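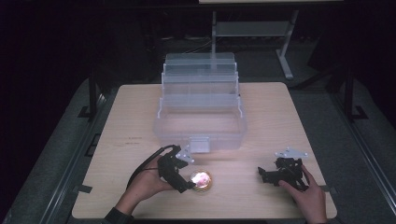 The founder of Larkotia started mending costume jewellery when she was 13, using her grandmother's pliers and a reel of fishing line. These days people post her their broken necklaces from all over the country, and a good half hour of our talk went on clasps alone. I could have listened to another hour.

"People think it's about sparkle," she says. "I love sparkle! But what gets me out of bed is a really good hinge."

She grew up in Grilterley, where her mum ran a market stall selling buttons and ribbon. The left-over beads came home in envelopes, and she learned to string them at the kitchen table. After school she worked in a bank for a few years, which she describes as "fine, very warm in winter", and then one September she handed in her notice and took a bench at the Rudd, the old print works behind the station. She shared it with a bookbinder and a man who repaired accordions.

Her first paid job was a three-strand glass necklace that had gone down the back of a radiator. "It had 1,065 beads in it, and I know that because I had to lay every single one out in order of size. My eyes were like raisins. But when she came to collect it she put it straight on over her anorak, and I thought, right, I'm doing this."

Most repairs are simpler. The thread has worn through next to the clasp, or a jump ring has opened up. She restrings on silk for pearls and on nylon-coated wire for anything heavy or sharp-edged, and she knots between pearls so that a break loses you one and saves the rest. Her advice for home menders is to buy better thread than you think you need and to work somewhere with plenty of light.

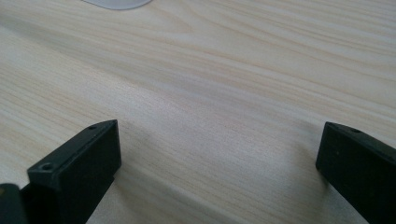

A pale wooden surface makes a good background for small work.

What about glue? She pulls a face. "Glue is how half my customers end up here. Superglue goes cloudy near some stones, and it's brittle. If you've got a loose stone, put it in a little bag and leave it alone until you've got the right stuff."

The piece she is proudest of is a 1930s paste brooch with 2 missing stones. She hunted for matches for almost 50 weeks and found them at last in a box of odd earrings. "I squeaked. In a church hall. People turned round."

She has just begun teaching evening classes under the name Mellix - beginners welcome, tools lent, bring your own broken things - and the spring dates are already filling up. The first session is all about opening and closing a jump ring properly. You twist it sideways and never pull it apart.

"It takes ten minutes to learn," she says, "and then you go home and fix everything in the house. I've had people come back the next week with their sister's earrings, their neighbour's bracelet, a dog tag. I love that."

Interview published February 10, 2020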